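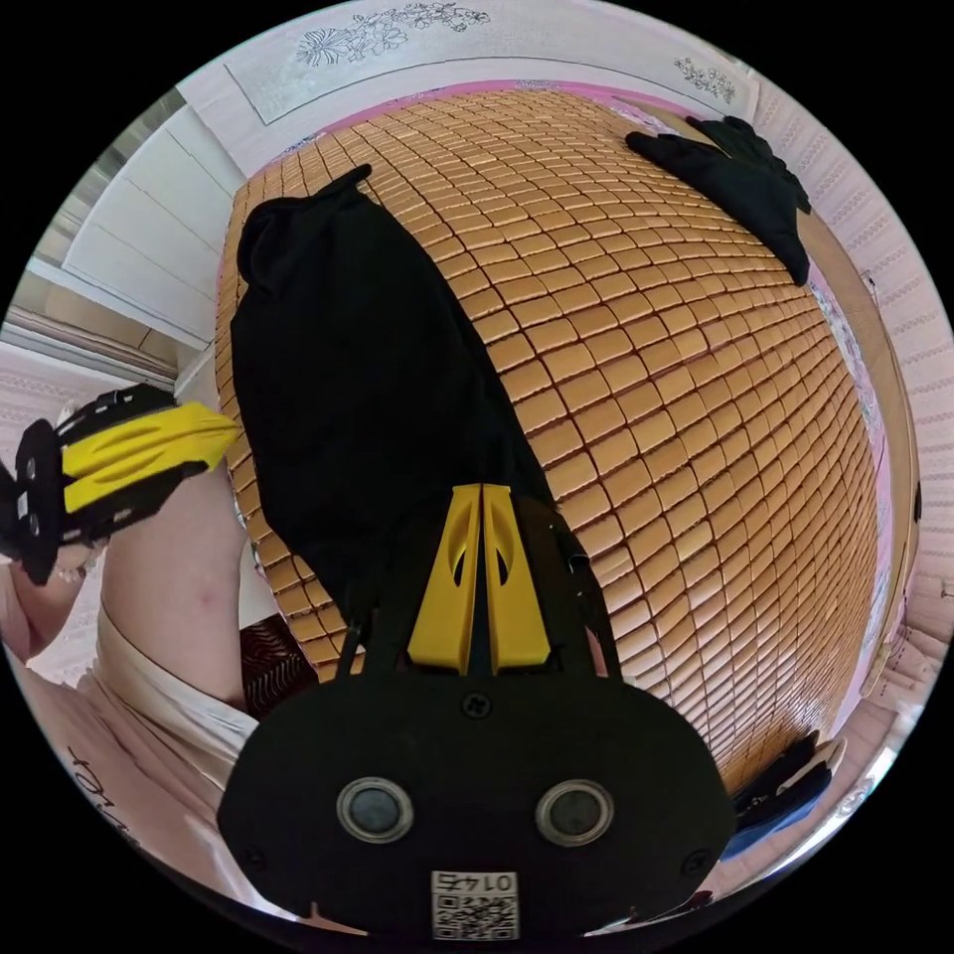 **Rallberg Garments** is a set of two-handed folding demonstrations recorded with hand-held grippers on a bed in a furnished bedroom. It supports the Kaneko study of how policies learned from human demonstration handle dark clothing on a patterned surface.

Card last revised: 26/04/2023. Contact: Sayaka Yagi, Clurkport.

## Contents

- 748 demonstrations, all with two grippers
- 100 of these held out for testing
- Black garments on a tiled mat; other clothing may remain on the bed

## Collection

Each gripper has yellow fingers and a numbered code label on its body. Video is stored separately for each gripper and aligned by time. The second gripper is often in view - users should not mask it out, as the baseline relies on it.

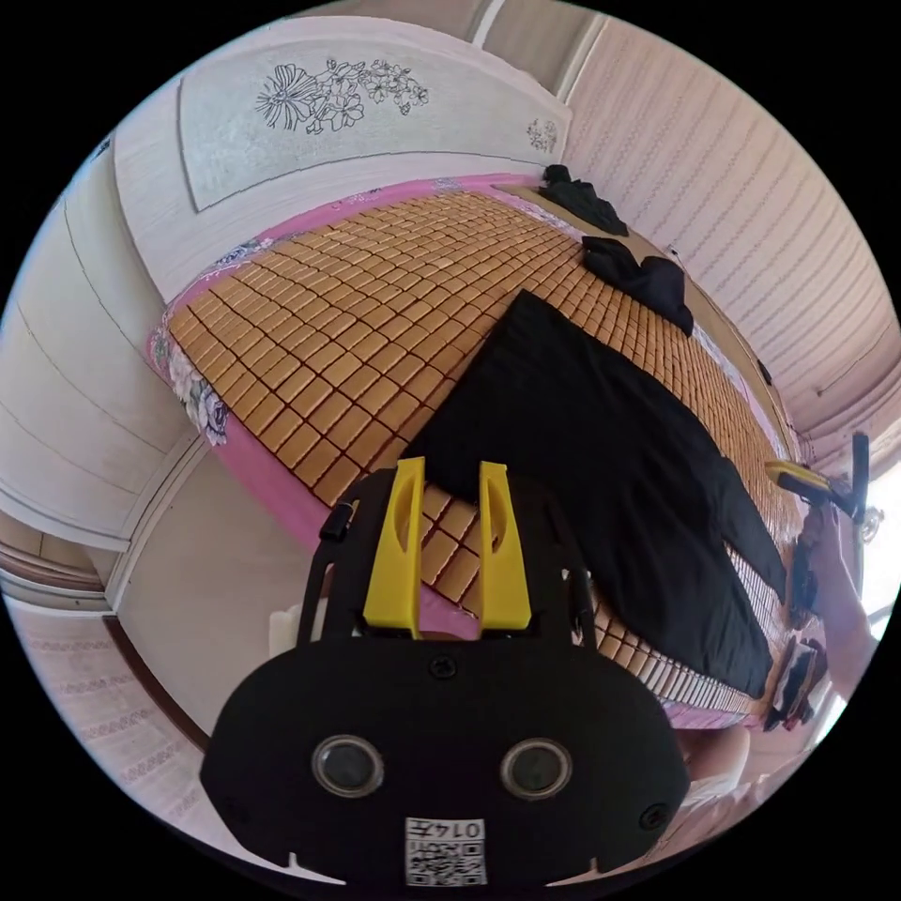 *Black cloth spread on the mat, with a second gripper at the near side of the bed.*

## Method

The baseline predicts the motion of both grippers from the two video streams. Training ran for 400 epochs. No depth data was used. Segments in which a bare hand holds the garment are kept and flagged `hand_contact`.
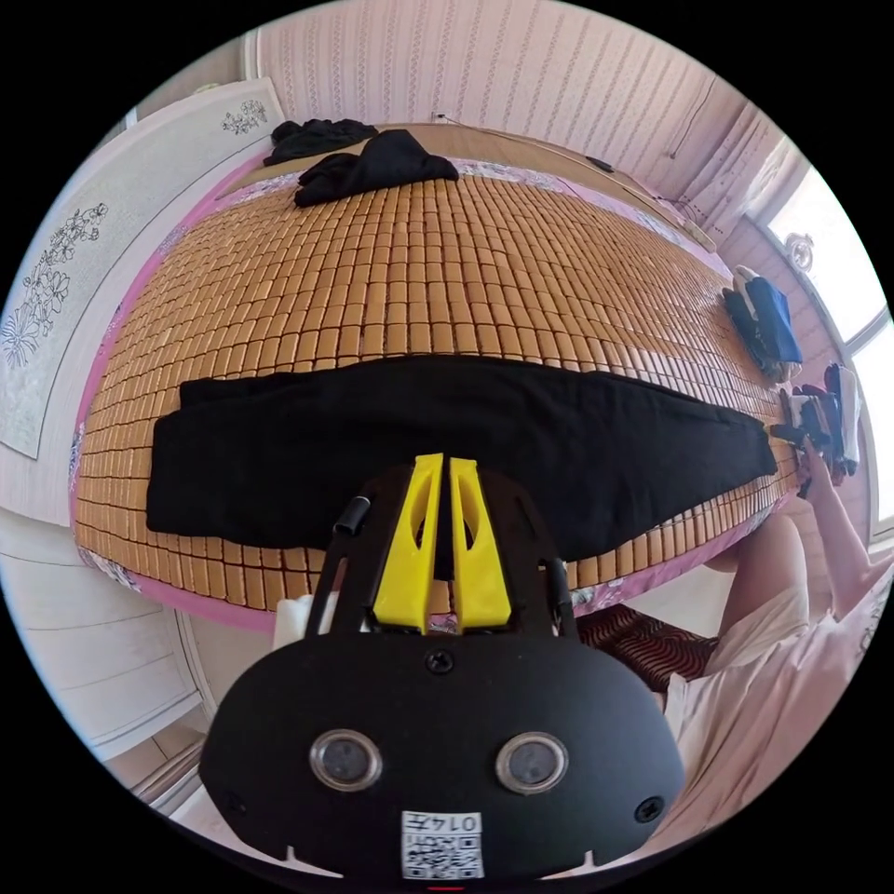
Sadao Nomura asked in review whether the flagged segments should count toward the folding score. They do not; the score covers gripper motion only, and the evaluation script drops them by default.

## Results

On the Jurby arm pair, the baseline completed 30 of 100 trials. Most failures came at the first grasp, where the policy closed on the mat or took two layers of cloth together.

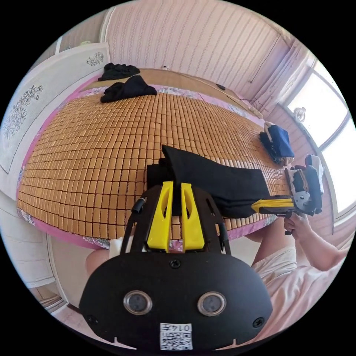 ## Limitations

All recordings come from one room. Light-colored garments are not covered, and results should not be extended to them without further testing.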